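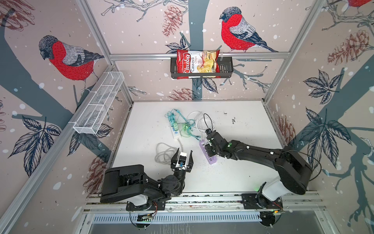 One reader of the Narkov newsletter wrote to us that cables are never put away, they are only moved to another table. Read this remark slowly and let people laugh if they want. Then say that I agree with half of it.

Greet the room. Room 1121, the door sticks, ask the last person to pull it hard. Say that questions are welcome during the talk and also after.

My subject is the small cable. I mean chargers, short power strips, the cords we use every day and put down anywhere. I will not speak about cables inside walls or behind a television.

First point: the table and the wall.
Stay on the first slide. Ask people to look at the walls before they look at the table. There are two wire baskets. The black one has a bag of cassava chips in it, and the white one is empty. All the cables are on the table. I see this very often, and my own desk at Villovis was the same for a long time. We hang a basket, we are happy with the basket, and the cables stay where they were.
Suggest: one basket for cables only, and food goes in another place.
If somebody asks about the wallpaper, yes, they are bullfinches. Do not spend time on it.

Second point: coil is good, heap is bad.
Show with the two cords from my bag. A long cord that lies in big rings can be picked up with one hand. The same cord in a heap takes the neighbors with it. On the slide the white cable on the right is already in loops, and the gray one at the front left is in a coil also. The trouble is in the middle, at the white power strip.
The cord I use for showing is 90 centimeters. It is short, but it can make a knot well enough. Give it to the first row and let them try.

(Drink water. Change slide.)

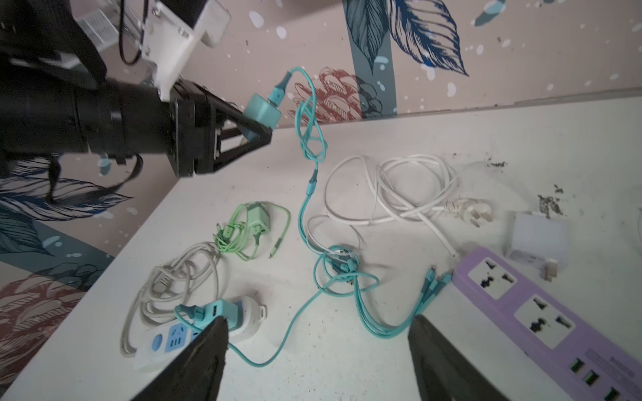 Slide 8: Teal charger, teal cable, and the bundle it runs into.

Third point: start from an end.
Most people take hold of the knot and pull. I did it too. It makes the knot small and hard, and after this you need fingernails. Begin with the charger block and follow its cable with your eyes, down across the table, until it goes into the bundle. Only then move something.
Say the steps without hurry:
Switch off the strip and take out the plugs.
Choose one end.
Pass this end back through the loops, do not pull the loops over it.
When one cord is free, coil it and take it off the table immediately. If it stays, it will go back in.

Fourth point: color.
The teal cords are hard to follow where they come together, one looks like the next. The light green charging cable on the left is easy to see, and so is the light gray one. When you buy cords for one place, buy them in different colors. When you have them already, put a small piece of tape at both ends. I write the letter near the plug. The Trotitov office does this for all the cords in the meeting rooms and I copied it from them.

Fifth point: wipe the table.
Short point. When the cables are off, clean under them and behind them. On the slide the white surface has dust and dark bits, and it is worst close to the wall. A damp cloth for the table, a dry one for the cords. Strips must be unplugged, say it again.

Time check: if it is past 4:30, skip the Yu part.

The Yu part: at Yu we put one box of 600 cable ties in the kitchen drawer for everybody. In January it was still almost full. People do not like to cut a tie each time they need the charger. We changed to the soft strips that open and close, and these are used. Pass the sample around, and remember to get it back.

Questions I expect:
Can I wind the cord around the charger? Better not too tight, it bends hard at the place where it goes in.
What to do with cords that fit nothing? Keep them in one bag for half a year, with the month written on it.

Thank the room. Collect both cords and the tape.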